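Robots and Shared Spaces
Handout for session 5: Good practice at the bench
Etornam Ankrah, 7 Dec 2021

Last time we finished with the difference between a rule and a habit, and several of you stayed behind to argue about it, which pleased me no end. We'll pick it up from there. A rule is written down and someone can check it. A habit is what you do when you're tired and want your lunch. Good practice in robotics needs both, and most of this session is spent on turning the first into the second.

Before you read on, please have your risk sheet from November next to you. If you lost it, the blank version is in the Gundora folder.

What a standard does for you

Standards look dull from the outside – long, numbered and full of the word "shall". Stick with them! Each clause tends to start with a person asking "what could hurt someone here?" and then writing down what to do about it. When you read "shall" you must do it. When you read "should" you are expected to do it, and if you don't, you write down why. "May" leaves the choice with you. Underline these three words in the Trulberg extract as you go and you'll find the whole text opens up.

Remember that a robot arm on its own is only part of what you assess. The tool on the end, the object it carries, the table, the cables and the people walking past all belong to the same assessment. A gentle arm carrying a knife is a knife moving about under power. Change the tool and you go back to the sheet.

The work area

Our house rules for the bench are short. I'd like them known by heart before anyone gets a login for the Pevton cell.

Keep the work surface for the task and nothing else. Mugs and phones live on the shelf.
Know where the edge of the surface is, and set a limit in software that keeps the tool inside it.
Coil spare cable and keep it off any route people walk.
Leave the vents on power supplies and controllers clear.
Use soft or toy objects for first trials of any new grasp.
Start every new program at the slowest speed setting, with one person at the stop button and doing nothing else.

Toy food is a lovely thing to practise on. Strawberries and grapes ask quite different things of a gripper, and a clear tub adds walls that the fingers have to avoid on the way in. Write the approach height on your sheet before the first run, along with where the fingers should be when they open.
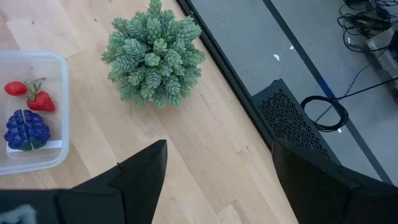 Who is allowed to restart the arm after an emergency stop?
The person named as operator on that day's sheet, once they have found out why the stop was pressed and checked that everyone is clear. Releasing the button must never set the arm moving by itself; the restart is a separate, deliberate action.

Keeping records

I know, I know. But records are where the good stuff is! The Abubakari exercise gave us a log of 2,000 grasps, and once you sort it by note you start to see patterns that the success rate hides. A grasp that works after brushing the side of the tub is marked as a success, and it is also a near miss. Log both.

Each entry needs the operator's initials, the program version, the speed setting and a plain note of anything odd. "Fine" is not a note. "Left finger touched rim on way out" is a very good note.

For next time

Read section 4 of the Trulberg extract, and skim section 7 if you have the energy. In pairs, swap risk sheets and look for one hazard your partner has missed. Be kind about it, and be thorough. Then walk round your own bench with the sheet in your hand, power off, and follow each cable from end to end – you'll be surprised how much you change.

Bring the marked-up sheets with you. We start with cable routes.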